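Kitchen & Home > Appliances > Ranges and Cooktops

Thread: Touch controls on a stove, who asked for this

burntroux
So our old range died in October, in the middle of a pot roast, and we replaced it with a Clovden glass top. $729 on sale. It has no knobs. It has a black glass strip with little gray symbols on it, and I'm supposed to stroke them.

Things I have learned so far. It doesn't believe in wet fingers, and I cook, so mine are wet. It doesn't care for a dishtowel lying near the symbols and will beep until the dishtowel apologizes. To go from high to simmer I press a minus sign eight times while the milk climbs out of the pan.

Is there a trick to this or do I just live here now?

lowboil
Hold the minus instead of tapping it. On mine it drops straight to low after a second. Page 40 of the manual, where they keep all the useful stuff.

burntroux
I tried holding it. Holding it turns on the child lock. I don't own a child.

gasket_case
Every few months somebody starts this thread and every few months I say the same thing: buy the one with knobs. They still make them. They're usually the cheaper ones, too, the ones the salesman walks you past.

triviality
Counterpoint, because somebody has to. I've had a touch cooktop (a Skikus) for 5 years and I would not go back. I wipe it down in one pass and I'm done. Do you people remember what was behind the knobs on your old stove? I do. I took mine off once with a butter knife and what I found in there could have voted.

gasket_case
You pull the knobs off and put them in the dishwasher. Top rack. My grandmother knew this.

triviality
Your grandmother also had numbers that wore off by the second year, and the whole family guessing where medium was. I can read mine.

panhandler9
My mother can't read hers. She has macular degeneration and she ran her old stove by feel for a long time without any trouble. Straight up was off. Then the building swapped everyone's stoves for flat glass ones, and now she uses the microwave and says she was tired of cooking anyway. She was not tired of cooking.

I stuck some clear rubber bumps on the glass and that helps for on and off. It doesn't help her find medium. There is no medium to find, just a plus sign and a lot of beeping.

lowboil
That's a real problem and I'm sorry. The Gunawardena induction units have a dial that clicks at each setting. They cost more and the dial sits on a magnet, so it can also be lost, but it can be done by feel.

knurlandpearl
I restore old radios and I have opinions about this that my family no longer wants to hear, so here they are.

A knob isn't automatically better. The knobs on my last stove were smooth shiny plastic, tapered toward the front, and with butter on my hands I might as well have been trying to turn a grape. Half the complaints people have about cheap ranges come down to that. The makers put a knob on, check the box, and forget that somebody has to hold it. 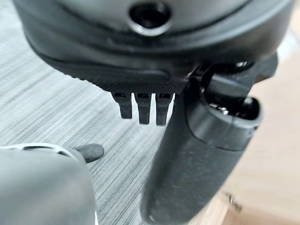
The part of a knob that matters is the edge, and stove designers treat the edge as a place to put chrome. They want one clean shape that looks good under showroom lights. My test is whether I can turn the thing with two greasy fingertips while looking at the pan. Look at the narrow black band with the fine ridges at the bottom of that dark gray casing and you'll see the texture I'd ask for, set against a smooth matte body so your fingers know when they've reached it. Put that around a burner dial, add one fat notch for off, and I'd pay extra. I realize this makes me a market of one.

triviality
Fine ridges. On a stove. Next to bacon. I want you to think about what you've just said.

knurlandpearl
Toothbrush and dish soap. I've cleaned 10 years of somebody's pipe smoke out of a tuning knob, I'm not afraid of your bacon.

gasket_case
I'm with triviality on this one, which hurts. Ridges that fine will pack solid with grease. Go coarser, like the cap on a jar of pickles. You want something a sponge can get into.

knurlandpearl
Pickle jar is too coarse to feel small turns with. But I'd take it over the grape.

panhandler9
My mother would take the pickle jar, for the record. I asked.

burntroux
Update. I called Clovden. The first person told me the controls are "intuitive." The second told me I should dry the panel with a soft cloth before each adjustment. I asked whether I should do that before or after the milk reaches the floor, and was put on hold.

lowboil
Did you try cutting power at the breaker for a minute? It resets the lock setting on some of them, and after that the hold-for-low thing may work the way it's supposed to. No promises on yours, I have a different model.

burntroux
I'll try it tonight. I like that my stove now needs to be rebooted.

oventimer_off
Don't forget the clock will be wrong afterward, and you'll need the symbols to fix it. Plan your evening accordingly.

I was all set to defend the glass top here — mine came with the house and I've made my peace — but then the cat walked across it at 3 a.m. and set a timer for 99 minutes. It didn't heat anything, there was no pan on it. It just beeped at us before sunrise like a truck backing up.

triviality
See, a cat can turn on a gas knob too. Ask a firefighter.

gasket_case
A cat has to push and turn. I've met cats. They don't have the follow-through.

triviality
You haven't met mine.

burntroux
Breaker thing worked, sort of. Holding the minus now goes to low. It also switched the oven to Celsius, so the cornbread was a learning experience. Thank you lowboil.

I'm still inside the return window and I went and looked at the knob version at Pitell over lunch. Turned all of them, twice. The salesman asked if I needed help and I said I was checking the edges. Knurlandpearl, you've done something to me.

knurlandpearl
And? How were they?

burntroux
Grapes. All five of them.

gasket_case
Buy it anyway and wrap a rubber band around each one. The thick blue kind off the broccoli. Take them off before you run the self-clean.

lowboil
Keep them off the front burners if the knobs sit close to the heat. Otherwise I've seen worse ideas in this forum, several from me.

burntroux
I have a drawer full of broccoli bands. Exchange is going in tomorrow morning. Will report back if anything melts.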